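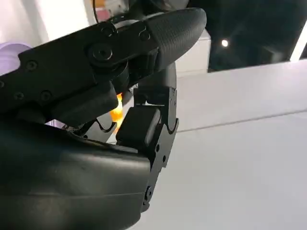

*Figure 1. Berge, February 17, 2025.*

## Progress report: Tirken storage and sorting work

Prepared by Liv Boström for Elsa Hellström, Brukbridge

### Status

Work at Berge is on schedule for sorting and behind schedule for shelving. The register stands at 208 entries. Of these, 77 have been checked against the old paper list and given a final shelf position. The remainder are entered with a short description and a temporary location.

Entries made before December used two numbering systems. Ebbe Sundqvist has merged them under the newer one. The old number is kept in a separate column so that earlier loan slips can still be traced.

### Sorting

Household and kitchen items were taken first, as agreed at the last review. Each item is wiped down, labelled on the underside and entered in the register before it goes back into storage. Items with missing parts are entered as incomplete and kept apart until the parts have been looked for. The mixed boxes from the upper floor are slower to process. Most were packed without a contents list, and lids and bases were often in different boxes.

Labels on curved surfaces have lifted within days. Njål Rustad is testing tie-on tags for these items. The cost is small and can be met from the present allocation.

### Shelving

Cluso delivered the first set of shelves with the wrong brackets. Replacement brackets have arrived and fitting has restarted along the inner wall. The outer wall is on hold until the damp reading has been repeated. Heavy items will stay at floor level in either case.

### Spending

Labels, boxes and cleaning materials are within budget. Shelving is 2 per cent over, owing to a second delivery charge. Grigoris Vasilakis has disputed the charge in writing and no reply has been received.

### Next period

- Check a further 28 entries against the paper list.
- Finish shelving on the inner wall.
- Repeat the damp reading on the outer wall.
- Decide between adhesive labels and tags.

### Decision requested

Approval is sought to dispose of incomplete items for which no parts have been found by the end of the next period. A list will be sent separately for signature.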